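Folding on the Bed: Your Questions

I started this page when the same questions about laundry day kept landing in my inbox. I fold everything on the bed, I always have, and apparently a lot of you do too. I'll add to it when something new comes up.

Why the bed and not a table?

My table is small and usually has somebody's breakfast on it. The bed is big, it's the right height if I sit on it, and I can't go to sleep until the job is finished. Wednesday is my folding night, and I start by seven in the evening so I'm not tucking in next to a heap of T-shirts.

Do you make the bed first?

Nope! I smooth the sheet so I've got a flat patch to work on and shove the blankets to one side. If the bedding is in the wash too, I do that first and the clothes after.

How do you fold something big and floppy when you're on your own?

Sit down with it in your lap. I spent years standing up with my arms out wide, chasing corners, and it made me cranky. Now I find one edge, gather it toward me a handful at a time until I hit a corner, and then work along to the next one. A busy print makes this harder (you can't tell front from back as easily), so feel for the hem with your fingers instead of looking for it. 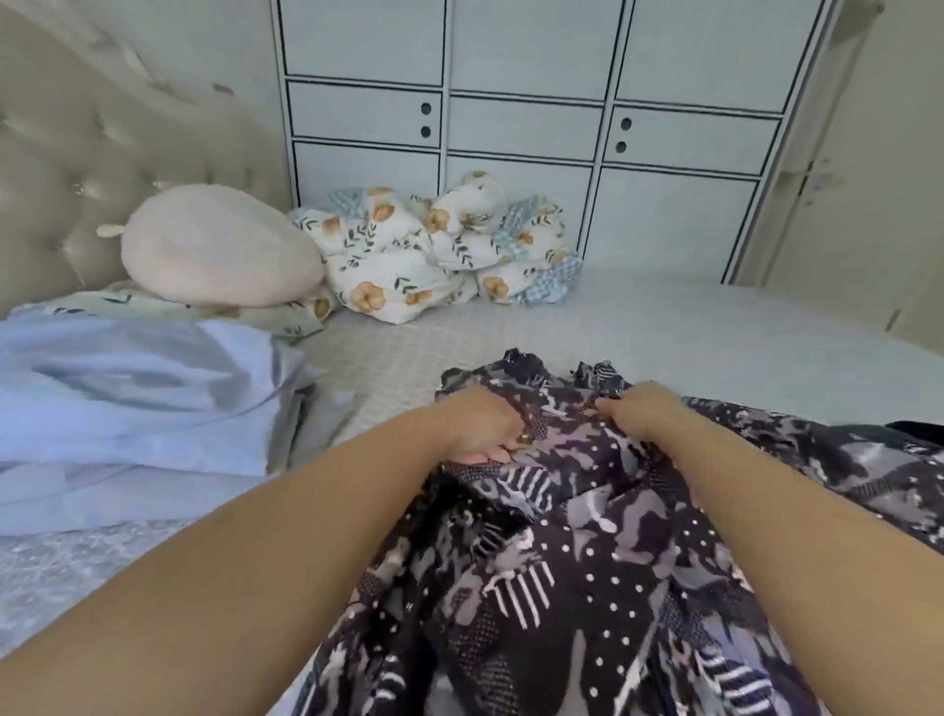 Gathering up the navy print, with the light blue blanket pushed over to the side.

Once I've got two corners I put them together, lay the whole thing down and smooth it from the middle out. Halves, then halves again, then thirds if it's going on my closet shelf, which is only 19 inches deep.

What's the best way to start a T-shirt?

Hold it up by the shoulders, one hand on each seam close to the collar, and give it a good shake. Then I look it over for a second. Is the collar lying right? Is it right side out? Any spots I missed? 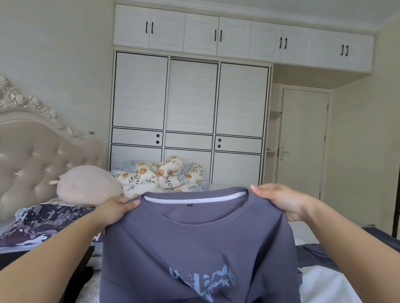
After the shake I lay it face down, bring both sides in toward the middle, flip the sleeves back and fold up from the hem. With a print on the chest I like the picture to end up on the outside, so I can spot the shirt in the drawer without digging through the pile.

Do you use a folding board?

I had one, a Saneck, and it was fine – I just never remembered to get it out. It went to a friend in Warkby who loves it. If you want very even stacks, give one a try.

What about mixed bedding? Nothing I own matches.

Same! Florals, checks, whatever was on sale at Umden. I don't bother sorting by pattern. I sort by bed, and each pile goes inside one of its own pillowcases.

How often do you wash blankets?

Once a month for the ones we sleep under, more in summer. Check the tag, though. Fluffy ones get a low heat from me and a second shake halfway through the dryer.

My pile is enormous. Where do I even begin?

Big things first. Two blankets folded and it already looks like half the laundry is gone. Socks are last, in front of the TV.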